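Last updated: 2024-11-23

How do shadow puppet shows work?

Hi! I'm Ionuț, and I make shadow plays at the Hovar Theater. Kids ask me all the time how a puppet as flat as a pancake can look alive, so let me tell you!

You need 2 things to start: a bright lamp and a thin white cloth. I stand behind the cloth with the lamp at my back, and you sit out front. My puppet blocks some of the light, and the dark shape it leaves is the shadow you see.

Want a giant? I move my puppet closer to the lamp. It blocks more light, so the shadow grows — and grows! If I press it right up to the cloth, it gets small and sharp again. Our dragon in April filled the whole cloth, and he's only 38 centimeters long (I measured him).

Color is fun too. Black card gives a black shadow, but thin colored plastic lets some light through, so you can have a red cape or a blue sea.
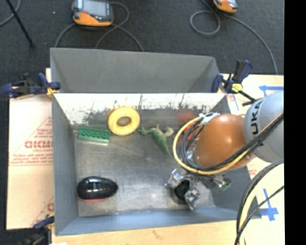 Emanuel Olteanu wrote in to say that his hand rabbit only worked once he switched off every other light in the room, and he's right. Try that first, then wiggle the ears!

Contact the Hovar Theater | © Hovar Theater | Back to top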